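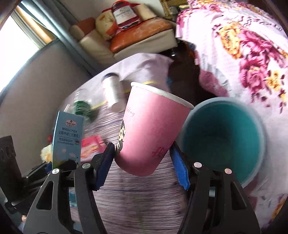

How long should I let the sourdough batter sit before I make crumpets?

Overnight in a cool kitchen works best, and you can stretch it to 18 hours if the starter is sluggish.

From: Isla Pearce
To: Drosside Bakers list
Date: June 24, 2018
Re: crumpets without holes

Hi all,

Rhodri Howells wrote:
> I followed the recipe from the Pullum bake day and mine came
> out like thick pancakes. Nice taste, hardly any holes. I used
> 300 grams of flour and kept the heat fairly high. Is it the
> pan or me?

Rhodri, you're so close! I'd bet on the batter being too thick. It should run off the spoon like heavy cream, so add warm water a splash at a time, then stir in the baking soda right before you cook (it foams up beautifully, I never get tired of it). And turn that heat way down. Mine take up to 12 minutes on the first side, and I don't flip until the top looks dull and set.

Grease the rings well, and fill them only halfway. I did 3 test ones this morning and the last was the best crumpet I've made in ages, holes all the way down!

Tayla, did you ever try yours with rye? I'd love to hear how much you swapped in. I have a bag of it from Dalen that needs using up.

Happy baking,
Isla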